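Visit to the Mindholm data center, Keltthorpe

Our user group spent an afternoon in July at the Mindholm site outside Keltthorpe. Most of us run databases or backup systems for a living and had only ever seen the place as a line on an invoice. Toon Wuyts from the site team met us at the gate at 2 and took us through sign-in.

The talk before the tour was on storage tiers. Mindholm keeps customer data on three of them: flash for anything read daily, spinning disk for the middle, and tape for whatever has to be kept but is seldom touched. A file that has not been opened for 168 hours becomes a candidate for the middle tier. The move to tape follows a separate rule that each customer sets. Toon said most customers never change the default, and then call in when a restore takes longer than they expected.

Willy Dekker asked how they tell a file nobody wants from a file that is read once a year for an audit. The system can't tell. It goes by access time and by tags, and if there are no tags it goes by access time alone. Several people in the group wrote that down.
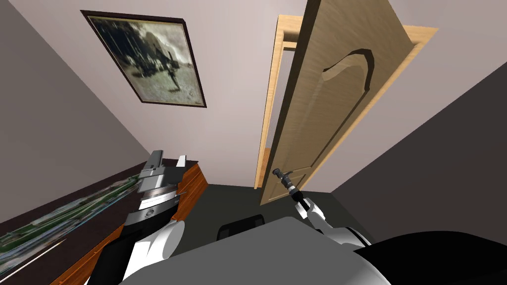 The open door, with the picture on the back wall.

We walked the first hall in two groups. It is loud, and Toon had to stop in the side corridor to explain anything. The racks are laid out with cold aisles closed off by plastic curtains. Each row has its own power feed from both sides, and they cut one side on purpose every month to check that the other holds.

The tape library was the part I had come for. It is an older Kramer unit with 4 drives, and it will be replaced when the lease ends. Tapes are written in pairs, and the second copy goes to another building. Every tape is read back in full on a fixed schedule, and Toon said this finds more trouble with labels and catalog entries than with the tapes themselves. In the last full check they pulled 100 tapes by hand to compare the printed labels with the catalog. He would not say how many were wrong, only that the job was worth doing.

After the break we got a short demo of Trestano, the catalog software they moved to last year. It indexes file names, owners, dates and, for common document types, the text inside. Search was quick on the test set. Scanned paper is still a weak spot — the text recognition runs overnight and skips anything it can't read, and the skipped files go into a list that someone has to work through.

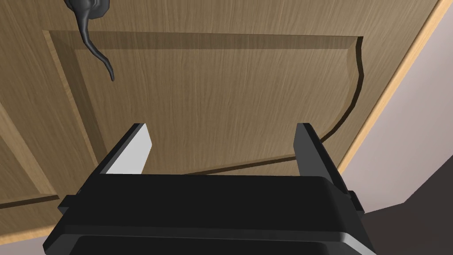
Wood grain and the curved edge of the panel.

Questions went on longer than planned. Most were about getting data back out if a customer leaves. The contract gives a month for that, and the files come in their original folder layout with the catalog as a plain text export. Willy wanted to know if the tags come along too. They do, but as a separate file that has to be matched up by ID, so leave time for that if you are planning a move.

Parking is at the rear gate only. Bring photo ID, and wear closed shoes or you will not get into the halls. The slides will go on the group page once Toon has cleared them.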